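Snacks for a long train ride with kids?

manole_mom
Taking my two on the train from Ustport in March, 261 miles and a lot of sitting. Last time I packed one giant bag of chips and it was gone (and all over the seat) before we left the station. What do you all bring?

Restard60
Small stuff, individually wrapped! One thing per hour, and they get to pick. My daughter spends longer choosing than eating – fine by me.

agriffiths
Disagree on the little packets. You pay double for half the food and end up with a pocket full of wrappers. I cut up apples and cheese the night before and put it all in one lidded box.

Restard60
Apples go brown and mine won't touch them after that. And cheese on a heated train? No thanks lol

costel_s
Squeeze of lemon on the apples, works every time. But I'm with Restard on the treats, keep a couple back for the last stretch when everybody's cranky. Mine go nuts for anything with a funny shape.
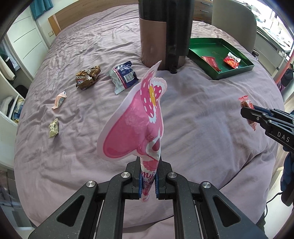

pink strawberry one and a little red packet

manole_mom
Oh the strawberry would be a huge hit here! Is it super sweet?

costel_s
No idea, I never get a bite.

agriffiths
Still say bring the box. And more water than you think, the cart was out by noon on our last trip.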